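Search this diary Search

A day of doors and keys

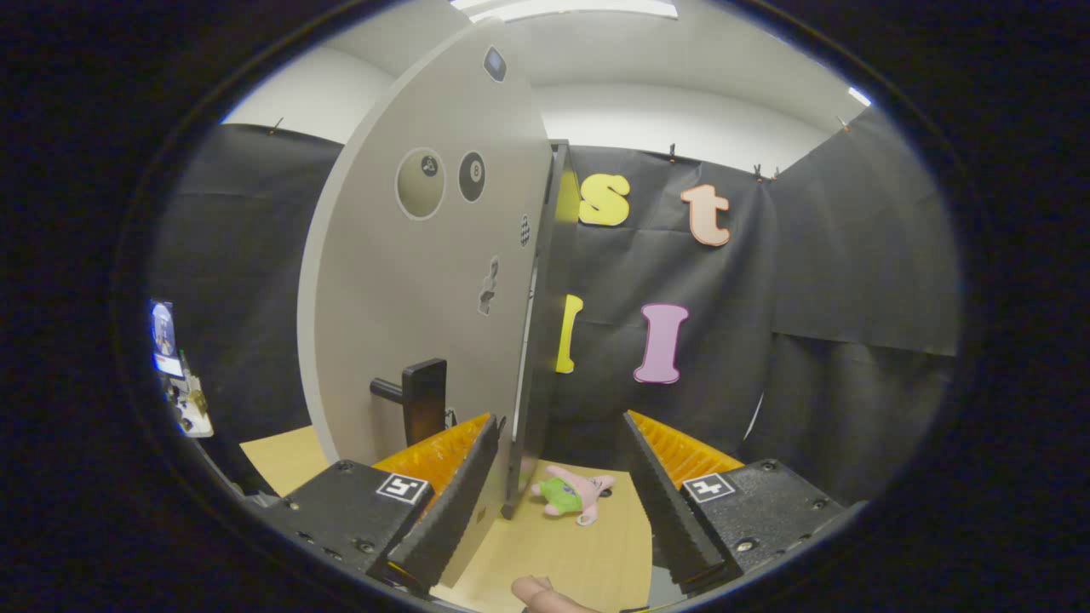
Round gray door on a tabletop, partly open, with a black lever handle.

Last updated: Sep 16, 2026

Up before six again. The back door was stuck, as it always is once the nights turn damp, and I stood there in my robe with my shoulder against it while Cuervo wound himself around my ankles and complained. He's a cat who could go out of any window in the house, but he likes to be let out of a door, by a person, with a little ceremony. I got it open on the fourth shove and he looked at the weather and went back to bed.

So that put doors in my head, and they stayed there all day. I had been meaning to sort out the key tin since July, when Mother's house was finally sold and I came home with four boxes of her things and said I would deal with them by the end of the month. I dealt with the teacups. I dealt with the linens, more or less (the good tablecloth is on my own table now, with a cushion sitting on the gravy stain). The tin I put on top of the refrigerator and walked past.

It's an old cookie tin with a dented lid, and it's heavier than you would think. I took it to the kitchen table with my second cup of coffee and tipped the whole lot out onto newspaper. What a noise! Suitcase keys, padlock keys, a clock key, those flat little ones that come with cash boxes, and several great long iron ones that must have been my grandfather's. Some had paper tags on string. Mother's handwriting got smaller as she got older, so you can very nearly date a tag by how hard you have to squint. One said "shed (old)." Another said "shed (new)," and that shed was pulled down when I was in high school. My favorite said "NOT the piano," and I laughed so hard I had to get up and walk around the kitchen.

We never had a piano. I've been turning that over ever since. Did somebody leave one with us? Did she find the key, and try it in somebody else's piano, and come home and write the tag so she wouldn't be tempted to try again? I would give a good deal to be able to call her up and ask. I would ask her and she would say, "Oh, you remember," and of course I wouldn't, and we'd be on the phone for an hour about something else.

The front door key to 156 was in there too. I knew it before I turned it over, from the bent tip. We lived at that address for 26 years, and in all that time I don't believe the front door was locked in the daytime more than a handful of times, so I can't think how the key got bent, unless it was Dad opening paint with it. That door was dark green, and then for one terrible summer it was orange, and then it was green again. It had a brass letter slot that snapped at the mailman. You had to lift the handle and lean before it would open, and all of us did it without thinking. I noticed when I went back to hand over the house that I still did it, lift and lean, and the young couple buying the place were standing behind me on the step and the wife said, "Oh, is there a trick to it?" I showed her three times. I think I was slow to let go of the handle.

I put that one aside in the blue saucer. The rest I made into heaps, and then I lost track of what the heaps were for, and then it was time for lunch. Egg on toast. The bread is nearly finished and I forgot to write it down, so I am writing it down now: bread, dish soap, a new bulb for the landing.

Rhiannon Rosser came by at one with plums. Her tree has gone mad this year and she's been leaving bags on people's porches all the way up the hill, whether they want them or not. I do want them. She sat down in front of all those keys and was perfectly happy, picking them up one after another and asking what they opened, and I kept having to say I didn't know. She thinks I ought to string them up in the garden to keep the birds off the beans. I said I would think about it. They'd make a lovely sound in the wind, and they'd also be rust by spring, and I'm not sure which of those matters more to me yet.

She told me about her grandmother's house in Callel, where all the inside doors had been taken off their hinges to let the heat move around, and stacked behind the barn. The grandchildren weren't allowed near them, and so naturally they lived there. They leaned them together and made rooms. She said there was one with a glass knob that was always the way in, and if you came in any other way you had to go out again and do it right. I asked her what became of them and she said they burned very well. She's not a sentimental woman. But she held on to one of the small keys the whole time she was talking, and when she got up to leave she put it back in the heap quite carefully.

After she had gone I walked down to Elex for the bulb and something to rub on the back door. The boy there (he's thirty if he is a day, but I remember him in a stroller) sold me a block of wax and told me to do the top edge and the latch side and leave the hinges alone. He also tried to sell me a new lock, the kind you open with a number. I said I can't remember my own telephone number half the time. He said you can have your birthday. I said then anybody who ever sent me a card could walk in, and he had to admit that was so. We parted friends and I got the wax for a little less than it said on the shelf.

I stopped at Udetti on the way back, which I had told myself I wouldn't do, and had a coffee and half an almond bun and brought the other half home in a napkin. They have the door propped open with a sack of something all summer, and now they've started to close it, and there's a bell on it I had forgotten about. Everybody looks up when it rings. I must have looked up a dozen times in half an hour and knew only two of the faces. There was a time I would have known all of them. But one of the strangers held the door for me on my way out, what with my bag and my napkin and my umbrella, and said to mind the step, so I won't grumble.

The wax worked beautifully on the back door, by the way. I rubbed it along the edge the way he said and opened and shut it until Cuervo came down to see what I was up to. It swings now with one finger. I'm half sorry -- I had gotten used to putting my shoulder to it in the morning, and I nearly went flying into the yard when I took the peelings out before supper.

Plum cake, since there are so many. I used Mother's recipe, which calls for "enough" flour and a "moderately quick" oven, and it sank a little in the middle but the edges are good. I had a piece standing up. Then I cleared half the table so that I could eat a proper supper sitting down, and pushed the keys up to the far end next to the jigsaw, the one with 1,000 pieces that has been all sky since the weekend before last. I am now a little worried that there's a piece of sky in the tin. I'll have to check before I put the lid on.

I tried some of them before it got dark. I know how that sounds. I went around my own house with a pocketful of my mother's keys, trying them in the desk and the linen chest and the little cupboard under the stairs that has been locked since we bought the place and that I stopped noticing years ago. None of them fit the cupboard. One of the flat ones went into the desk and turned halfway and wouldn't come out, and I had a bad ten minutes with the butter knife. It's out now. There's a scratch on the brass that I shall have to look at for the rest of my life, or put the lamp in front of.

The cupboard does bother me now, though. I put my ear to it, which was foolish. I suppose it's a gas meter, or somebody's old paint. I could ask the boy at Elex to come and open it, I'm sure he would, it would take him two minutes, and then there would be a gas meter and that would be that. I think I'll leave it until after the plums are done.

It's raining now, quite steadily, and the new bulb is in on the landing and much too bright. I've hung the key to 156 on the nail by the calendar. The one that's not the piano is in my robe pocket, and I must remember to take it out before I do the wash. Must also return Rhiannon's bag, and her blue bowl, which I've had since Easter.

Contact | Copyright, all rights reserved | Back to top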